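Flimlow Gift Bag Packing Set

README for the January release
Last updated January 4, 2025

Hello and welcome! Flimlow is a collection of 3,833 short recordings of people's most ordinary wrapping-table chore: putting things into paper gift bags, taking them out again, and getting the bags upright, open and ready for the next item. If you have ever stuffed a bag with a scarf, two jars and a box that was slightly too wide for it, you already know most of what is in this set.

We love this subject. Paper bags are wonderful things to study. They crease, they lean, they fold shut when you want them open, and every one of them behaves a little differently after it has been used. We hope you have as much fun with the set as we had putting it together.

What you get

The download is one folder per session. Inside each session folder you will find:

- the recordings, one per attempt
- still pictures pulled from the recordings
- a plain text file called notes.txt, with whatever was written down on the day
- a table called bags.csv, listing the bags used in that session

There is also a top-level file, items.csv, with the goods that go into the bags. Please read the two tables together. A recording is far more useful when you know that the bag was on its third session and the item was a heavy one.

The set is split in 2 parts. The Grimus part was made on a wide table with plenty of elbow room. The Grodetti part was made on a narrower counter with more packages standing about, and it is the harder of the two. We suggest starting with Grimus and moving on once your code runs.

The bags

All the bags are paper, with a flat bottom and a pair of handles. We bought them in packs and kept using them until they were no good, so the same bag can appear crisp in an early session and very soft in a late one. Each has a short name in bags.csv, along with its color, its size (small, medium or large) and the number of sessions it has been through.

Red is the color you will see most. We started with red because it was what the shop had after the holidays, and then we grew fond of it – the outside and the plain brown inside are easy to tell apart, so you always know which side of the paper you are looking at. That helps a great deal when a bag is lying down and you are trying to work out where its opening is.

Handles are twisted paper, glued to the inner wall under a paper patch. They are the best place to hold a bag and also the first part we look at when a bag comes back for another round. Please don't assume that a handle stands straight up. Plenty of them lean outward, flop over the rim or lie across the opening, and the labels follow the handle wherever it goes.

A large red bag on its side makes a good first picture to open, with the rim, the lining, the patch and a handle all in view. Soft wrinkles run through the red paper, and there is a small nick in the rim near one corner. 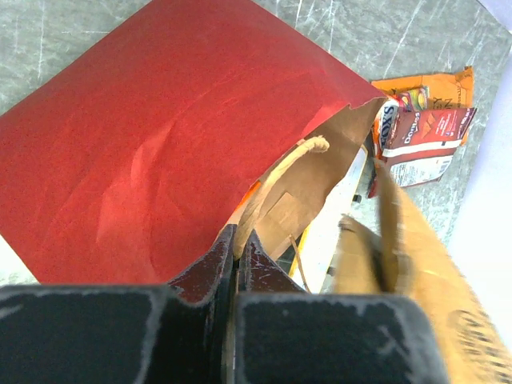 Condition notes

Every bag gets a condition note at the start of a session. We kept the wording simple so that it stays the same from one session to the next:

- new: flat from the pack, with only the factory folds
- soft: wrinkled or dented, but stands by itself
- tired: leans or sags when empty
- torn: any nick, split or hole, however small

A bag can have more than one note. "soft, torn" is very common, and you should not drop those bags from your work. They are some of the nicest ones to learn from!

Factory folds are not counted as creases. Everything else is. Where we could not decide between a fold and a crease, the crease column says "unsure" and we left it at that.

The items

items.csv covers the goods we packed. They come from four groups: boxed, jarred, wrapped in tissue, and loose cloth. For each one we give the longest side, the weight to the nearest 10 grams, and a yes or no for "can be dropped." Weights were taken on a kitchen scale, so treat them kindly.

The tissue group is small, and we would like to make it bigger. Tissue tears so quickly that a packet seldom lasted through a whole session.

Labels

Stills are labeled by hand. The label names are:

- outside
- lining
- rim
- patch
- handle
- base
- item

Roughly 2,000 stills have the full set of labels. The others have outside, lining and handle only. A part that is hidden gets no label at all, even when you can guess where it must be. If a handle crosses in front of the lining, the handle wins and the lining label stops at its edge.

The rim was the hardest label to agree on. We settled on a thin band that follows the top edge of the paper, including any nicks, and we went back over the early sessions to bring them into line.

Getting started

If you only want a taste, grab the starter pack. It holds 200 stills with full labels, drawn from both parts, and it opens happily on an ordinary laptop. The script called show_bag draws the labels over any still you choose. The script called list_bags prints every session a given bag took part in – great for following one bag from new to torn.

Known problems

- Session notes from the first week are thin. A few say only "fine."
- Two bags in the Grodetti part have the same short name. The size column tells them apart.
- Shiny bags are missing. We tried a few, but the glare made the rim very hard to label, and we put them aside.
- Some early labels treat the patch as part of the lining. Fixes are going in as we find them.

What changed since the last release

- rim labels redone for the early Grimus sessions
- "tired" added as a condition note
- item weights checked again
- show_bag now works with folder names that have spaces in them

Coming next

The next release is planned for April and should bring in the Antwi bags, a new batch with flat ribbon handles in place of twisted paper. We are really looking forward to those. Ribbon lies down in ways that paper never does, and the handle label will need a fresh page in the guide.

Use and thanks

You are free to use, share and change the set for study, teaching or your own projects. Please name Flimlow and the release month when you publish anything with it. If you spot a wrong label, send us the session name and the still number, and a line on what you think it should be.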